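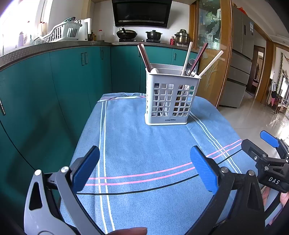 Small Kitchens, Shared Kitchens
Speaker notes - Pascual Alarcón
Peston Community Housing Evening, Aug 2, 2018

Opening (keep it short)

Say hello, thank Bresent for the room and the coffee. Ask who shares a kitchen with people they aren't related to. Wait for the hands. Ask who had an argument in that kitchen during the last month. Most of the same hands will go up.

I manage shared houses for Atulbridge. I have done it for 6 years. Before that I lived in one, on Núñez Street, with five other people and one refrigerator. The talk is mostly about what I got wrong in both jobs.

Slide 2. Where the complaints come from

Last year I went back through the messages tenants had sent us and pulled out everything to do with the kitchen. There were 149 of them. I expected noise and cooking smells. What I got was dishes, shelf space, and trash, in that order. Smells came up twice.

Point out that almost none of these were about a broken thing. The plumbing worked. People were writing to a landlord because they did not want to say it to the person across the hall.

Pause here. Somebody usually wants to tell a refrigerator story. Let one person do it, then move on.

Slide 3. Whose stuff is it

Read the three messages on the slide. Don't do voices.

When a person moves into a shared house they bring a box of kitchen things. By June there is no box. The pans have spread out, the good knife is in somebody else's drawer, and when that person moves out they take what they think is theirs. The next tenant arrives to find two saucepans and nine lids.

What we do now: the house owns the basics. Plates, bowls, silverware, chopsticks, cooking spoons, two frying pans, one big pot. We set aside $700 per house when we open it and replace things as they wear out. Anything personal stays on the person's own shelf, with a name on the shelf and not on the item. Labels on items come off in the dishwasher anyway.

If asked about cost: it came out cheaper than dealing with move-out disputes. I don't have a good figure for the staff time, so don't make one up.

Slide 4. Things out in the open

This is the part people write down, so slow down.

Closed drawers are where shared kitchens go wrong. A new tenant opens every one of them looking for a fork, and puts it back in the wrong place. We moved the everyday things out. Utensils stand up in a holder where everyone can see them. Mugs go on hooks. The big pot lives on top of the refrigerator because it never fit anywhere else.

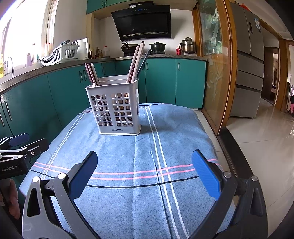 The objection I hear most is dust. In a house with five or six people nothing sits still long enough to get dusty, except the potato masher. The other objection is looks. I agree that a row of hooks is not pretty. I would take it over a message at eleven at night asking where the can opener is.

One warning. Don't put the holder next to the stove. We did this in two houses and everything in it got a film of grease. Closer to the sink is better, and pick one with openings so that water can drain and air can get in. Wash the holder too. People forget that it gets dirty at the bottom.

Slide 5. The chore chart

Show the old chart. Let them laugh.

It had a column for every person and a row for every job, and it was ignored in every house. The one that lasted has a single line on it: the name of whoever has the kitchen this week. That person takes out the trash, wipes the counters and table, and runs the dishwasher if it is full. They do not wash other people's pans. Say this twice, since it is the rule that keeps the rest going.

When someone skips their week, the name stays up. We don't fine people. I tried fines on Núñez Street and ended up with eleven dollars in a jar and two housemates not speaking.

Slide 6. The first meal

Skip this one if we are past the half hour.

When a room changes hands we pay for groceries and ask the house to cook together once. It is not required and some people don't come. The ones who do find out where everything is kept, and they learn each other's names before the first problem comes up.

Questions

Likely ones: guests, allergies, separate refrigerators, what to do about a tenant who never cooks. For allergies, send them to the handout, second page. On separate refrigerators my answer is yes if you have the outlet and the floor space - most of our houses don't.

Leave the handouts by the door. Bring back the extension cord.

14 shares 3 comments
Search talks and notes Go
Contact | © 2018 Atulbridge | Back to top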